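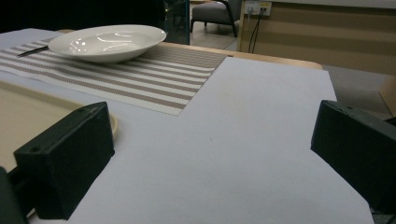 Hiếu Hoàng wrote to me last month that a placemat is a thing for people who are afraid of their own table. He had read my short note about laying the table every evening, also when I eat alone, and he found it a waste of laundry. A table is made of wood, he wrote, and wood can be wiped.

I have thought about his sentence more than he perhaps expected. He is right that wood can be wiped. I wipe mine every day. But I do not put down a placemat to protect the wood, and I think most people who use one would say the same if they were asked at dinner and not in a shop.

In the house where I grew up we ate quickly, from whatever dish was nearest, and the table was also the desk, the ironing board and the place for the post. When I moved to Ritcombe I rented a room with a very small table, and for the first winter I ate beside my papers. I remember almost nothing of those meals. Then I bought a striped mat at the Sunday market, for little money, and put a bowl on it. The papers were still there, only pushed to the side. The mat said: from this line to that line, it is supper.

I like stripes for this purpose. They show at once when the bowl stands crooked, and I admit that I then turn it. I like also a bowl with a wide rim, although my neighbour calls it a bowl with more edge than soup. The rim gives a place for the thumb when you carry it, and for the piece of bread you have not finished. A deep bowl is more practical -- I own three of them from Skallwood and they stack very well -- but I use them for breakfast, when I am not really awake.

What I do not defend is the table laid for guests only. Some families keep the good mats in a drawer, flat and clean, and eat for 25 years on the bare wood waiting for an occasion. My aunt had a set like this. When we opened the drawer the folds had become yellow and the mats could not be used by anybody.

So to Hiếu Hoàng I would answer that I am not afraid of my table. I have only one, and it must be many things in one day. The laundry is a mat or two in the week, and I wash them with the towels.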